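Skornine Forum > Simulation and Test > Faults

Gripper closes on the tap handle when the task is to pick up the marker

Posted by Jaime Correia
Tags: gripper, contact, bathroom set, unwanted grasp

I'm trying to work out whether I have a real fault or a bad setup, and so far every person I've asked gives me a different answer with the same amount of confidence.

The job is simple on paper. Arm comes down over the sink, picks up the marker, puts it on the rim. We run it in simulation first and the plan is to move it to the real arm in June, over a real sink, in a bathroom where somebody will be paying for the plumbing. So I would like to know what it's doing before then.

What it does is this. In 13 runs out of 67 the arm goes to the right faucet handle and closes on it. It doesn't brush against it on the way past. It stops over the handle, comes down, closes, and then tries to lift. The handle is fixed, so the arm pulls against it until the force limit trips and the run ends. The log says "grasp confirmed" right before the trip, which I find hard to love.

I'm on Plollex 2 for the planner and the stock two-finger gripper model. I haven't changed the contact settings. The start position of the arm is the same every time. The marker moves around a bit from run to run, and so does the spray can, but the sink, the taps and the wall never change.

Our vendor contact says the handle is "visually similar to the target" and that more training runs will fix it. I don't buy it. One is a light gray tap with a lever on it and the other is a black marker standing in the basin. If those two look alike to the system then I have a bigger problem than tap handles.

The still I pulled is from a moment when the fingers are open and over the right handle, with the marker in the basin near the drain. 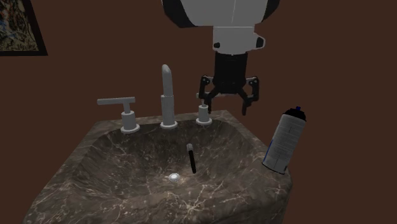 What I have tried so far

Moved the spray can off the sink. No change that I could see, although I only did a short batch.

Lowered the closing speed. Same grab, only slower.

Took the picture off the wall, on the theory that the busy pattern was upsetting the vision side. This was suggested to me by two separate people. It did nothing.

Turned the force limit down. The run now ends sooner, and the support desk called that an improvement. I call it failing faster.

What I want to know is where to look next, and whether anyone has seen this carry over to a real arm. Please don't tell me to collect more data unless you can say why that would help.

Jaime

Salvador Veloso
Accepted by the poster

I'd stop looking at the vision side for now. Your vendor may be right in the end, but they have no evidence for it and neither do you.

Look at where the arm thinks the marker is, and compare that with where the marker is. You can do this in simulation for free, and you should do it before you spend another hour on anything else. Write out both positions at the moment the planner commits to a grasp. Do it for every run, good ones too. If you only look at the bad ones you'll find a pattern whether there is one or not.

Three results are possible, and they point to different places.

If the estimated position is at the handle, the detector really is picking the wrong thing, and I owe your vendor an apology.

If the estimated position is right and the arm still goes to the handle, your trouble is in the planner. We had this at Arruda with a kitchen set. The basin walls slope, and the planner threw out most of the straight-down approaches because it thought the wrist or the fingers would hit the side. Then it went down its list and took whatever scored next, and what scored next was a nice upright thing at the back of the sink with free space over it. A tap handle is a very easy thing to grasp if no one has told the planner to leave it alone.

If the estimate is off by a steady amount, always the same direction, check your camera transform. A small shift there could put the target nearer the back rim, and after that the planner snaps to the closest solid object.

My money is on the second one, but it's your money that counts, so print the positions.

On the "grasp confirmed" line: don't trust it. In every version of Plollex I've used, that message means the fingers stopped before they were fully closed and felt some force. It has no idea what is between them. You could hand it a table leg. I would add a check that the object moved with the gripper after the first bit of lift, and abort if it didn't. Keep the lift slow and short until that check passes.

And put a keep-out zone around the taps. Both handles and the spout. That isn't a fix for the cause, and you should turn it off again while you hunt for the cause, but I would never run the real arm without it.

As for carrying over to hardware, yes, it does. Ours bent a lever on a mixer tap. The force limit tripped just as it was supposed to and the lever was bent anyway. The limit was set to protect the arm. It was never set to protect the tap.

Comments on this answer

Jaime Correia: Printed them. Estimate is on the marker in every one of the bad runs, near enough. Approach list is almost empty by the time it gets to scoring. So it's your second case. Vendor has been told and has gone quiet.

Salvador Veloso: Then look at the padding on the basin walls. The default is generous. Try reducing it a little before you write any new rules, and test it over the whole set of marker positions, the ones against the slope most of all.

Jaime Correia: Will do. I'm still not happy that it's allowed to choose a different object without saying so.

Salvador Veloso: You shouldn't be. There is a setting that ties the grasp to the object ID. It ships turned off. I asked why once and got a link to the brochure.

Uthai Chareonsuk

I work on cell safety and not on planners, so take this for what it covers.

Please don't go to the real arm in June on the strength of a lower failure count. I've sat in that meeting. Somebody shows a chart where the bar got shorter and everyone agrees it's good enough, and no one can say what the remaining failures look like. One grab on a fixed part with a person leaning over the sink is enough to ruin your day.

Before the first real run I would want the following.

A stop button that the operator can reach without stepping toward the arm.

Water shut off to that sink. It sounds fussy until a handle gets turned.

The pressurized can taken off the rim. A tap that gets squeezed is a repair bill. An aerosol that gets squeezed is something else, and your planner has already shown it will pick an object you didn't ask for.

A force limit chosen for the weakest thing within reach, tested with a gauge. The number on the settings page is a request. What the gripper does at the fingertips can be quite different.

I'd also keep the failed runs. Teams clear them out once the bug is closed, and then it comes back after an update and there is nothing to compare it with.

Comments on this answer

Bernardo Bettencourt: The can is part of the task set, the later jobs use it. You can't just leave it out.

Uthai Chareonsuk: Use an empty one with the same shape, then. I'm not going to argue for a full one.

Armindo Bettencourt

Had same thing on Drekon, reinstalled and it went away. Might be worth a try. Also check your gripper driver is up to date.

Comments on this answer

Jaime Correia: It's a simulation with the stock gripper model. Which driver?

Armindo Bettencourt: ok not sure then. Worked for me though

Salvador Veloso: How many runs did you do after the reinstall?

Armindo Bettencourt: 2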